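Chapter 7
Rooms That Wait: Lobbies, Foyers and Other In-Between Spaces

When I was in my second year of design school I failed an assignment on lobbies. We had been asked to draw the ground floor of a small hotel, and I spent nearly 30 hours on the guest rooms and one evening on the lobby. I put a desk in it, and a plant. My instructor, Evangelia Makris, wrote one line across the top of my plan: "Where do I put my bag?" I was pretty annoyed about that for a week (maybe two), and then I started looking at every lobby I walked into, and I've never really stopped.

So this chapter is about the rooms people pass through on their way to somewhere else. You've already met circulation in Chapter 4 and daylight in Chapter 6, and you'll need both here. If the term "dwell time" is still fuzzy, go back and reread the last three pages of Chapter 4 before going on. It'll save you a headache.

Let me start with a building I know well. The Komar Building in Ultstead was put up as a grain office and turned into a public library and meeting hall much later. The old entrance was a corridor, long and dark, with one bench. When the architects at Vrettos took on the conversion, they knocked the corridor into the two rooms beside it and ended up with a lobby of 348 square feet. They wanted 375, but there was a stair they couldn't move! I love that stair, by the way. We'll draw it in section in Exercise 7.3.

What they did with those square feet is worth your time. The doors open toward the light, so your eyes go up and ahead before you've taken three steps. The information desk sits off to one side, close enough to find and far enough away that you don't feel you have to explain yourself to anyone. And there are tables, plain ones, at a height where you can set something down while you dig for your keys. Evangelia would approve.

Tables in a lobby are a funny thing. Put in a low coffee table and people treat it like a living room: they sit, they spread out, they stay. Put in a taller table with nothing around it and they'll stand for a minute and move along. A white top bounces daylight back up into a room, and it also shows every coffee ring, so ask who's going to be wiping it before you fall in love with it.

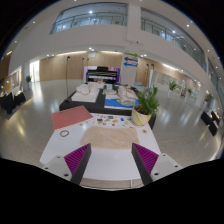 7.1 Arriving, Pausing, Leaving

I like to split what people do in a lobby into those three verbs. Arriving takes a few seconds, and most of it happens in the doorway, where people slow down and let their eyes adjust. Keep that patch of floor clear. I once saw a handsome brochure rack placed right inside the doors of the Zarach Theater, and on a full night, with 1000 people coming in, it made a knot that went all the way out to the sidewalk.

Pausing is harder to plan for. Somebody is waiting on a friend, somebody else is reading the signs, and a third person just wants to get out of the rain. Before you read on, take a sheet of paper and sketch the last lobby you stood in from memory. Mark the spot where you stopped walking. Keep the sketch handy, as we'll use it again at the end of this section.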